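The bread basket comes back to the table

Baoshan Cao bought her first bread basket in October, from a box of kitchen odds and ends outside a shop in Filstead. It cost 2 dollars. She has 422 of them now, and most get used.

The ones she likes best are the plain rectangles with a thick rim. They suit a long table, they can be passed with one hand, and they hold a good deal more than bread – mail, lemons, dog leads, the toys that end up under the couch.

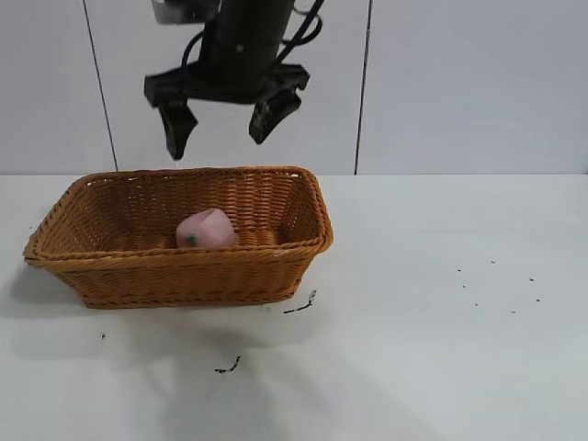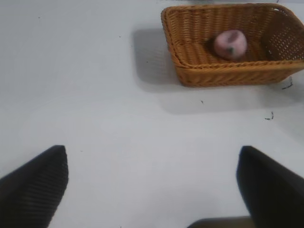
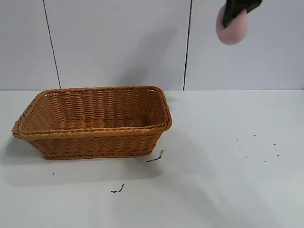
A woven basket in a warm orange-brown, with a braided rim.

Synthetic rattan has its defenders. Jawad Rind, who runs the homewares counter at Tiedemann, sells three of them for every willow one. They wipe clean with a damp cloth, he says, and the colour holds if you keep them off the windowsill. Willow wants a rinse now and then and a slow dry in the shade.

Wear shows at the corners first. Cao checks there before she buys, running a thumb along the rim and then over the base. A scuff doesn't bother her. A snapped strand does, and she puts those baskets back.

She lines hers with a tea towel for rolls and leaves them bare for fruit.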